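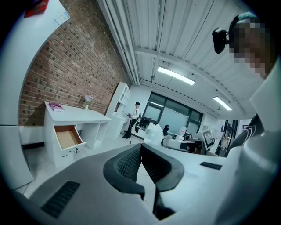

mesh chair, from the back

quietloop
Ok so question for people who run small dev shops. We're 4 people, been doing client work on the Movetti account for 17 months. They now want us to "scale with them", meaning hire. I'd rather sub out to Busmont and keep the core team as is. Anyone done this? Did the client freak out?

tarmac_jen
Did it once. Client was fine till the first missed handoff, then it was all our fault. Which, fair. Put it in the contract who they call.

old_cron
Don't sub. Hire two juniors and eat the cost for a quarter. Subs learn your client then your client learns the subs. Seen it happen, lost a 39 page contract that way, every page of it mine.

quietloop
@old_cron juniors need someone to sit with them tho. We don't have that person. We have me, and I'm in calls till 4

old_cron
Then that's your problem, not headcount.

bitsandbolts
Disagree w/ cron. We subbed the whole testing side to Intarasuk and kept design + backend in house. Going fine. Key was one shared backlog, no side emails. Client sees the same board we do.
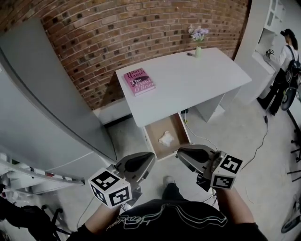 desk + book, Hilary Mantel

tarmac_jen
+1 on the shared board. Also ask for the same two people every sprint. If they rotate staff on you its a mess.

quietloop
Good point, hadnt asked Busmont about rotation. They quoted 400 hours up front btw. Normal?

bitsandbolts
No. Start with one small module, pay for that, see how it goes. 400 is them filling their spring.

old_cron
Finally something we agree on

mindberg_refugee
Used to work at Mindberg, we were the sub in this story. Clients that told the end customer about us got our best people. The ones who hid us got whoever was free. Just saying

quietloop
huh. ok. Going to tell Movetti straight then, and push back on the hours. Will update in April when teh renewal comes up

tarmac_jen
get the exit clause in writing first!!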